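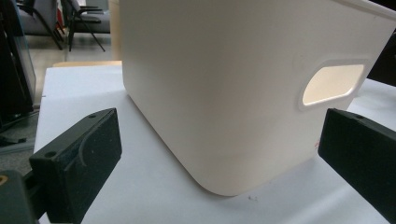 Okay so I promised a few of you I'd write up the great closet purge, and I have coffee and one free hour before Thursday pickup, so let's go. Long thread, mute me if you need to.

Background for the new people: we moved to Miderbridge in October with 56 boxes. I know it was 56 because the movers made me sign for them. By spring I had opened maybe half. The rest lived in the hall closet and I walked past that door like it owed me money.

What got me going was my neighbor Bianka Erdős, who came over to borrow a ladder. The ladder was in the closet. It took us the entire length of a phone call with her sister to get to it. She was very nice about it, which was worse!

Rule one, and I stole this from Bianka: don't buy a single container until you've sorted. I have broken this rule my whole adult life. I own so many little baskets, you guys. I had a basket full of smaller baskets.

Rule two is mine. Sort on the floor of a room you need back by bedtime. I used our bedroom. If I'd used the spare room it would all still be there and you'd be reading a very different thread.

Stuff I found: three of the same tape measure, a bag of curtain hooks from two apartments ago, my good scissors (I had accused Zsolt of losing the scissors), a birthday card I bought for my dad and never mailed. He's getting it this year.

Also every charger we've ever owned. I laid them out on the bed and tried each one. Kept the ones that fit something we still have and put the others in a bag for the electronics drop-off at Rowbotham. They take cords at the side door until 4. Don't go at lunch, the line goes down the ramp.

Someone asked how I deal with the sentimental things. Badly! I cried over a potholder. But what helped was leaving those for the last evening, when I was already tired and a little ruthless. If you start with the baby clothes you will sit on the floor until dark and get nothing done.

The paper was the worst part. Up to 14 years of it, bank letters and manuals and warranties for things that died ages ago. My friend Miklós Nyitrai does bookkeeping and I texted him so many photos of so many letters that he finally just called me. Taxes, house papers and medical stuff stayed. I shredded until the shredder got hot and quit, and then I watched TV.

Zsolt would like it noted that he carried everything downstairs. Noted, babe.

Now, bins. After ALL that I let myself buy some. Plain ones with straight sides if you can find them. The tapered kind waste a ton of shelf, you get these silly V-shaped gaps between them. And get handles. I have lifted a handleless bin off a high shelf with my fingertips and I would not care to do it again.

I like solid ones over clear ones and I know I'm in the minority. Clear bins look like a mess on a shelf to me, even when they're tidy inside. But then you really do have to label. I use masking tape and a fat marker. My label maker was in the closet and it turns out I hate it.

On labels: write what you'd yell across the house. Ours say BATTERIES AND BULBS, COLD HANDS, PICNIC, and one that says ZSOLT WHY. Nobody in this house has ever yelled "seasonal accessories."

Heavy stuff low, light stuff high, the things you use every week between your knees and your eyes. My grandmother kept her pantry that way and I only got around to copying her at my age.

A couple of you asked about donating. The church sale took the dishes and the lamps. They didn't want pillows or the breadmaker. The breadmaker went on the neighborhood page and was gone before dinner, to a lovely man who brought me back a loaf two days later. Raisin!

Still to do: the shelf above the washer, the trunk of my car, and a box marked MISC MISC that I've been scooting around with my foot. Might open it this weekend. Might not.

If you've got a good system for wrapping paper please tell me, mine keeps falling on my head.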